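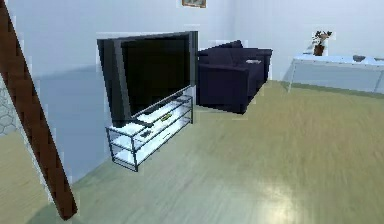
Farer 2 – robot doméstico de asistencia: aviso sobre la detección de cristal y actualización disponible

Si ha llegado a esta página es probable que tenga un Farer 2 en casa, o que esté pensando en comprarlo, y en los dos casos queremos contarle con calma lo que ha ocurrido estos meses con los muebles de vidrio.

Desde marzo fuimos recibiendo mensajes de clientes, siempre muy amables, en los que se repetía la misma historia: el robot cruzaba el salón sin problemas, rodeaba el sofá y, al llegar a una mesa o un mueble con baldas translúcidas, seguía avanzando hasta tocarlo. En la mayoría de los casos fue un golpe suave y un susto. En uno de ellos se rompió una balda y hubo que recoger cristales, por suerte sin heridos.

Ismael Leite, de nuestro equipo de navegación, revisó los registros que nos enviaron y encontró el fallo en la versión 906 del programa. El sensor frontal, fabricado por Czerwiński, entrega bien sus lecturas, pero nuestro filtro descartaba como reflejo casi todo lo que venía de una superficie clara y brillante. Con un suelo muy pulido y una luz fuerte encima, el filtro se volvía todavía más estricto y el robot daba por libre un espacio que no lo estaba. El error es nuestro y lo sentimos de veras.

Para corregirlo hemos repetido más de 2.000 recorridos en Lirnlow, nuestro simulador de viviendas, con muebles de vidrio en distintos ángulos y con toda clase de luces.

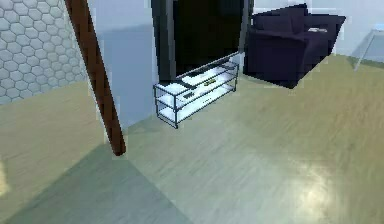
Salón simulado en Lirnlow, con mueble de televisión de baldas de cristal y reflejo de luz en el suelo.

La corrección se publica el 3 de noviembre y se instala sola si el robot está en su base y conectado a la red. Hasta entonces le rogamos que active el modo Precaución (Ajustes – Movimiento – Precaución) y que marque en el mapa una zona prohibida alrededor de cada mueble de cristal. Si el robot ya ha chocado con alguno, no lo ponga en marcha sin mirar antes el parachoques: una grieta pequeña basta para que deje de notar el contacto.

Recambios y atención

Parachoques frontal Plurton, compatible con todos los Farer 2. Gratuito para los equipos afectados.
Garantía: cubre el 100 % de la reparación del robot en estos casos.
Daños en muebles: escríbanos con una foto y el número de serie. Mohandas D'Souza y sus compañeros de posventa responden a todos los mensajes, también a los largos.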